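Stistbridge Roadside Warning Light Kit

Drivers, Specs, Care, Reviews

We love this kit, and it has earned its spot in the trunk of every car in our own parking lot. If you have ever stood on a dark shoulder trying to find your phone while trucks went by, you already know why a bright light you can set down in seconds is worth having (and why it should live somewhere you can reach it!).

The Stistbridge kit comes with 2 amber LED beacons, a reflective vest, a zippered pouch and a spare set of batteries. Each beacon is a flat puck a little wider than your palm. Press the rubber button once for a slow flash, again for a fast flash, and a third time for steady light. Hold it down to switch off. The button is big enough to find with gloves on, which Zinhle Engelbrecht on our product team fought hard for, and we're so glad she did.

A magnet on the back holds the beacon to a steel door or trunk lid. Aluminum and plastic body panels won't take a magnet, so there's also a fold-out foot that props the light up on pavement or gravel. We tried several versions of that foot on the hill behind the Miroddale shop before settling on the wide one, and it stays put nicely even on a slope.

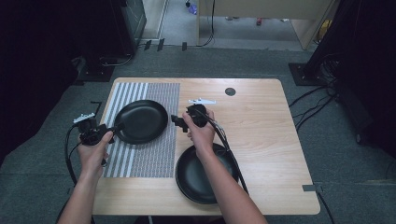 Two round black pans and a patterned mat on a light-wood table.

Run time is about 30 hours on slow flash with fresh batteries. Fast flash and steady drain them sooner. The new lens, introduced in June, spreads the light wider to the sides than the old one did, and old beacons can be fitted with it using a small screwdriver. Ask for the Fivham lens set when you order.

Setting up

Pull as far off the road as you can and turn on your hazards before you get out. Leave on the side away from traffic. Put the vest on first, then place one beacon on the car and walk the other one back along the shoulder, facing traffic as you go. If there's no safe place to walk, put both on the car and wait well away from the lanes, behind a guardrail if there is one.

Details

Beacons: 2, amber
Modes: slow flash, fast flash, steady
Batteries: AAA, included
Vest: one size, yellow, side straps adjust
Pouch: black, fits under most seats

Care

Wipe the lens with a damp cloth. Take the batteries out if the kit will sit in storage for a season. Road salt is hard on the magnet, so rinse it after winter use and let it dry before it goes back in the pouch.

Replacement feet and lenses: write to Dumisani Pretorius at the parts desk.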